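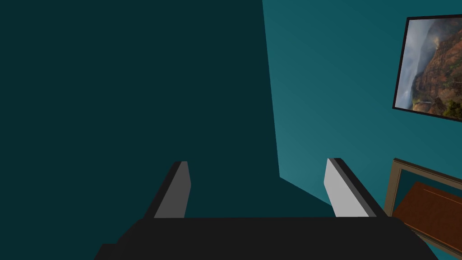 The Stindano Water Treaty: what our group learned

By Aušra Ots and Urmas Luik
May
3 comments | 20 shares

Our project looked at how small countries keep an agreement going after a bigger partner walks out, and for our case study we chose the treaty on the Stindano river, which Skaleddale and its neighbours signed when our parents were still at school. We must admit we picked it mostly for the maps, but we grew very fond of it along the way!

The treaty has five articles, and the one everybody argues over is the third, on sharing water in a dry year. When Flimotitz withdrew, most newspapers said the whole thing would collapse within months. Urmas read through about 1,000 pages of meeting minutes (he would like this noted) and found that the remaining neighbours simply kept turning up, kept trading river readings and kept complaining to each other politely.

Aušra thinks the Stankevičius letters, which asked Flimotitz to come back as an observer, deserve more of the credit. Urmas favours the yearly meetings, and we have left both views in our final chapter.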